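To: Sarkance regional list
Subject: Re: Open day at the Kovholm building, how was it?

On an evening in May a list member wrote:

> Hi all, I had my coat on and the car keys in my hand and then
> the school called, so I missed the whole thing. Could somebody
> who went to the open day write it up for those of us who
> couldn't? I'm mostly curious about the hand-held grippers, and
> whether they let you try one or only look. Also was there
> parking? The last time I went to Kovholm I ended up walking
> a mile in the rain.

Oh, what a shame you missed it! I kept looking out for people from the list and only found a couple, so I'm glad somebody asked, and I'll try to get it all down before I forget the good parts. (Parking first: yes, plenty, behind the building, and you go in by the side door. The front door was locked all afternoon and I stood there rattling it like a fool until I saw the sign.)

The Fustix team hosted, and they told us at the start that 126 people had signed up, which was more than they had planned for. They split us up so that each group got a turn with the equipment, and my group went in at three. I'd been expecting rows of chairs and a slide show, and there was a short talk, but most of the time you were free to wander and ask questions, and the people running it were so patient. I must have asked the same thing about calibration twice and got a kind answer both times.

Now, the grippers. Yes, they let you try one! You hold the thing in your hand and do an ordinary job with it, and the recording of what you did is what the arm learns from later on. I had read about this on the list and thought I understood it, but it feels very different once you have one in your hand. My first few tries at picking up a paper cup were pitiful. You want to move at your normal speed, and you want to twist your wrist the way you would with your own fingers, and the tool makes you slow down and come at things straight. By my fourth cup I was getting the idea, and by the time I had to hand it over I didn't want to give it back.

They're calling the current one the Dagdag, and the jaw is a V shape with a dark mesh texture on each side and a pale gray pad down in the notch. There's a square black-and-white marker on the finger too, and I had a nice long talk about those markers, because on our own build we've had no end of trouble with ours. Their advice was to print them matte and glue them down flat, and to throw them out at the first sign of a curled corner. I went home and looked at ours and, well, I'll be printing new ones. 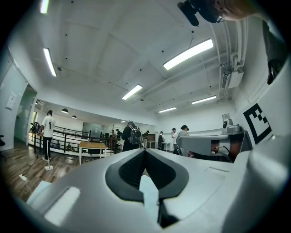

Somebody in my group asked whether a beginner's recordings are any use at all, or whether they just get thrown away, and the answer was that they keep more of them than you'd think. A clumsy grasp that gets fixed partway through is worth having, they said, so long as the fix is in there. Out of 80 recordings from their last practice session they dropped 13, mostly for the marker being covered by a sleeve. So roll up your sleeves, everybody! I mean it, I've added it to our own checklist.

The arm demonstration came at the end. It sorted cups and a few small boxes into trays, and it did fine with the cups and had a hard time with one of the boxes, a shiny one, which it nudged along the table for quite a while before it got hold of it. We all clapped. I liked that they didn't stop it or start over, and afterward they talked us through what they thought had gone wrong, which I found more useful than the talk.

Things I forgot to ask, in case anyone else knows: how long the pads last before they go smooth, and whether the files from the Dagdag will open in the older Fustix viewer or if we all need to update. I have the handout with the setup notes and can scan it if people want, it's only 3 pages. My scanner is slow but it gets there.

They did say they'd like to do another one in the fall if there's interest, and would love to hear from this list about what to include. I've already put in a word for a longer hands-on slot. If you write to them, mention that you couldn't make this one, and maybe ask about a weekend.

Warm wishes to everyone, and I hope all was well at the school.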